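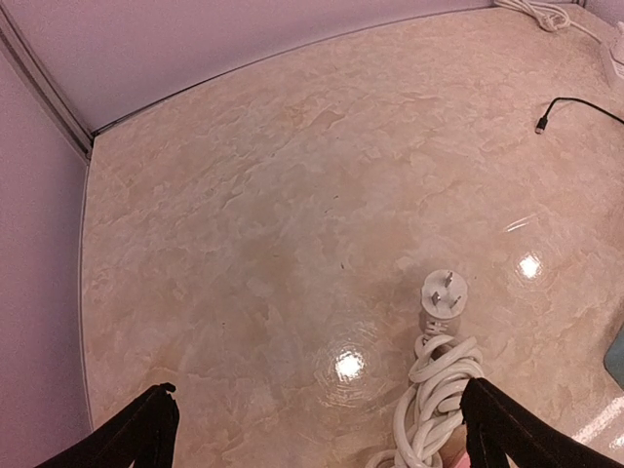 4.2 Small electrical goods and the last thing on the counter

Figure 3. A white three-pin plug and its folded cable on a marbled beige surface.

We had expected, when we began our visits in Cirkisbridge, that cables would be a minor matter, something to mention in passing after the crockery and the books. They took up far more of our notes than we had planned for. Over 900 entries in the packing diaries mention a cord, a lead or a plug, and a good many of them are written with real feeling – one household kept a whole page for the kettle alone.

Figure 3 shows the sort of item our diarists had in mind. The plug has its prongs uppermost, and the white cable has been gathered into overlapping loops beside it. Folding of this kind, with nothing more than the hands, was the habit most people described to us, and they were often a little shy about it, as though we had come to mark their work. Brendan Mac Giolla, who carried out the kitchen interviews in February, learned to put the kettle question early, while the tea was still being poured.

The three-pin plug is an awkward thing to pack, as anyone who has stepped on one will know. Its prongs stick out, they catch on cloth, and they can scratch whatever is laid against them. Of the 15 households we followed closely, 6 wrapped the plug end separately, usually in a sock or a dish towel, and the rest tucked it into the middle of the bundle and hoped for the best. We return to the wrapped plugs in Section 5, where the Doler boxes are compared with the older Kitel crates.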